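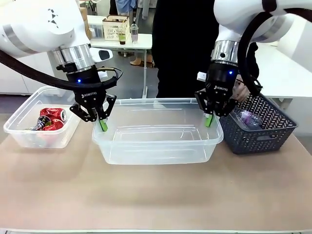
Two arms, one clear tub, a gripper at each side.

Tadura remit-match set, README

Payer remittance lines paired with bank deposit lines, for testing auto-posting in a billing office. Put together by the Javby posting team. Still rough in spots, read the known problems before you train on it.

What's in it

1466 remit lines, 357 deposits. One deposit can cover many remits, and a few remits are split over 2 deposits. All names, member IDs and account numbers were swapped out before export. Dollar amounts left alone.

Files

remits.csv - one row per claim payment
deposits.csv - one row per bank deposit
links.csv - remit_id, deposit_id, who matched it (auto or hand)
codes.txt - adjustment codes we saw, short notes

Columns that trip people up

paid_amt is after takebacks. billed_amt is before anything. check_no is text, keep it text, Excel eats the leading zeros. trace_no blank on paper checks. payer_key is ours, don't try to join it to anything outside this folder.

Where it came from

Two sources. Electronic remits came through Tokarz, already in columns. Paper ones got scanned and keyed by Prolano, so expect typos in patient_acct. We fixed the ones that broke a match and left the rest.

Known problems

- zero pay remits have no deposit, link is empty on purpose
- August is heavy, two backlogs got posted that month
- Sunday deposits show the bank's date, not ours
- interest payments sometimes sit in their own row and somtimes are folded into paid_amt. no flag for this yet
- a few reversals point to a claim thats not in the set

Splits

None provided. If you make one, split by deposit_id. Splitting by remit row leaks.

Use

Internal testing and vendor trials ok. Don't post it anywhere public. Ask before passing it on.

TODO: interest flag, clean up codes.txt, redo column list for deposits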